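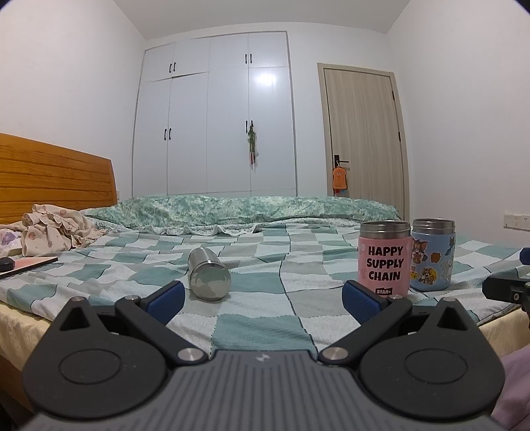
Checkered sheet and green and white quilt, bed by the wall.

Quilters wanted for the Mutanon bedding swap and mending month

We're looking for 20 people who love fabric, old quilts and a good long chat over a cutting mat! Mutanon is a small sewing room above the Imai yarn store, and every July we turn the whole place over to bedding: worn sheets, tired pillowcases, baby blankets with the satin trim coming off, quilts that somebody's aunt never finished.

You don't need to be an expert. If you can thread a needle and sew a fairly straight line, come along. If you can bind a quilt by hand, please, please come along (we had 2 binders last year and 300 pieces on the shelf).

What you'd be doing: sorting what comes in, patching, piecing, and sitting with people who want to learn to fix their own things. Sessions start at 5:30 p.m. and go until 8. Pick as many evenings as you like, but we do ask for at least four. Machines, thread and batting are here. Bring your own scissors if you're picky about scissors, and most of us are.

Open to anyone 13 and up. Under 16, bring a grown-up, who will be handed a seam ripper.

It's unpaid, but there's supper each evening and you can take home a bag of scraps.

To join, leave a note for Stavros Dimitriou at the Imai counter with your name, a phone number and what you like to sew.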